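Notebook – open day at Girkum, bin picking cell
Thursday, October 1, 2020

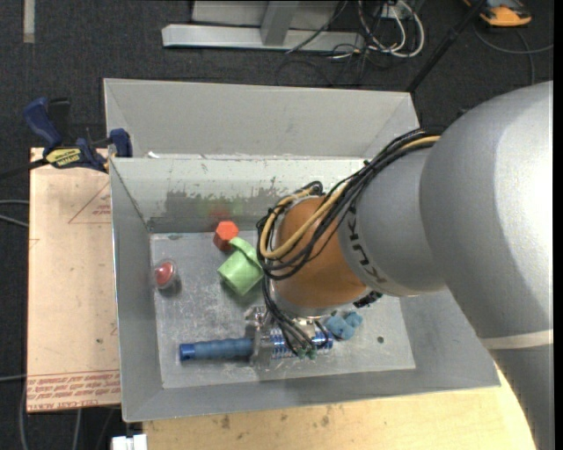 Parviz and I drove over to Girkum for the open day and got there in time for the second run of the picking demo, the one I had been wanting to see since Burkley's group started talking about it. They call the planner Rornotano and it runs on a KUKA arm over metal bins. I went in expecting neat rows of identical parts and got a real jumble of shapes instead: a green cup tipped over with its handle in the air, a red-orange hexagonal block, a blue ribbed handle, a lumpy light blue thing that Parviz badly wanted to take home. I love that they do it this way! Our own trials at Chisholm use one part family at a time, and I now think we are being too kind to ourselves.

Gordon Dufour ran the demo and let us stand close, behind the tape, for as long as we liked. He gave us the log totals for the current setup: 1401 attempts, 1296 of them scored as good picks. I asked what counts as good. The part has to leave the bin, stay held through the whole transfer and be let go over the second bin. A part that comes up and slips back counts as a miss, even if the next try gets it. Stricter than ours – we should check how our numbers look under that rule before we compare anything.

Things I scribbled down while watching:

The approach is slower than I expected and the lift is faster. Gordon says they tuned it that way after too many parts got nudged just before the fingers closed.

Cups are the hard ones. Grabbing by the rim works well, by the handle much less so. Parviz asked whether the planner knows which way up a cup is. It doesn't, it only scores places to grab. He and Gordon then went off on that for a good while and I lost the thread somewhere around surface normals.

The bin floor is scratched and scuffed all over, worst near where the fingers work. I asked if that bothers the depth readings. Bare metal does, he said, scratches or no scratches, and shiny patches give them ghost points. They filter those out and accept losing a little detail low on the walls. We had the same trouble in our bin and I spent a week blaming the lens, so that was good to hear.

Cable routing. Theirs is a thick bundle over the top of the joint with a loop left at the wrist, so there is slack when it turns. Ours is tied much tighter. I want to try a longer loop before we replace another connector.

The best part was the last quarter hour, when Gordon let visitors arrange the bin themselves. A girl who must have been ten stood the block right against the wall to be mean to it, and the arm went in at a slant and got it on try 2. Big cheer. I cheered too.

To do:
Rescore our last 100 picks with the Girkum rule (me)
Mixed bin trial, cups included (Parviz, he has already started a shopping list)
Longer wrist loop on our arm
Send Gordon our filter settings, he asked for them

He offered to come to Chisholm in November and bring the planner on a laptop. Need to check when the cell is free. Parviz thinks the second half of the month, after the gripper comes back.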